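Search this notebook Go

November 1, 2024

Long day on the Woncombe collection, but a good one! I got through 104 episodes of the panda-and-basket task before my wrists gave up, and I'm keeping 91 of them. The other 13 go in the reject folder (mostly me hesitating over the handle and then lunging, which is a terrible thing to teach anybody's policy).

I ran everything under the red light today. We've got plenty of plain white-light examples and the last Presano checkpoint fell apart as soon as the color shifted, so I wanted a big chunk of warm stuff in one go. The board is up on the cardboard box again, basket on top, panda starting on its side next to the basket. I left the kettle and the coasters where they were — we want clutter in there, and I'd sooner have real kitchen clutter than props I've lined up.
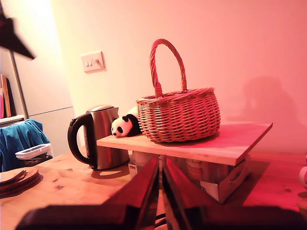
The basket handle is still the thing. It's tall and it arches right over the opening, so if I come in straight from above I end up fighting it. Coming in from the side works much better, and by the end I was doing it without thinking. I'm a bit worried the early episodes and the late ones look like two different people drove them. Maybe we tag them separately in Muli and let whoever trains next decide?

Every 10 episodes I turned the panda a little. I should have moved the basket too and I forgot until lunch, oh well. The first half is going to be pretty samey on that front.

Vendley wants the upload in their new folder layout. I tried it on 2 episodes and the timestamps came through fine, but the task labels got chopped after the first word, so "panda into basket" is now just "panda". I've written to them. Don't push the rest until that's sorted!

Next time: basket near the front of the board, same light, fewer coffee breaks for the operator.

Last updated November 1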